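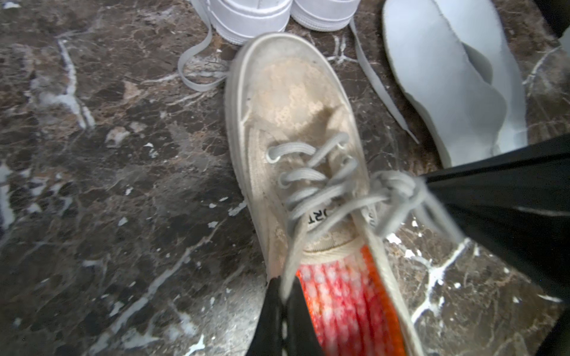 Wer in Brerkside Schuhe reinigen lassen will, kommt früher oder später zu Margareta Tănase. Seit sieben Jahren führt sie die Werkstatt Drevine, anfangs allein, inzwischen mit Kwan-ho Wan.

Die meisten Kunden bringen Stoffschuhe. «Leder kann man abwischen, das machen die Leute selbst», sagt Tănase. «Bei Canvas setzt sich der Schmutz ins Gewebe. Viele stecken ihn dann in die Maschine, und danach ist die Sohle lose.»

Sie nimmt zuerst die Schnürsenkel heraus und legt sie in lauwarmes Seifenwasser. Knoten löst sie von Hand. «Mit der Zange reißt man nur Fäden.» Danach kommt der Gummirand dran, mit einer harten Bürste. Für den Stoff nimmt sie eine weiche.

Um offene Nähte kümmert sich Wan. An der Zehenkappe näht er vor dem Waschen, sonst franst es weiter aus. «Fünf Stiche reichen oft», sagt er. Graue Stellen an der Spitze gehen nach seiner Erfahrung selten ganz weg. Das sagt er den Kunden vorher.

Getrocknet wird bei offenem Fenster, vier Tage lang, die Einlegesohle extra. Auf die Heizung stellt Tănase nichts. «Da wird der Stoff gelb.»

Im April zieht die Werkstatt zwei Häuser weiter.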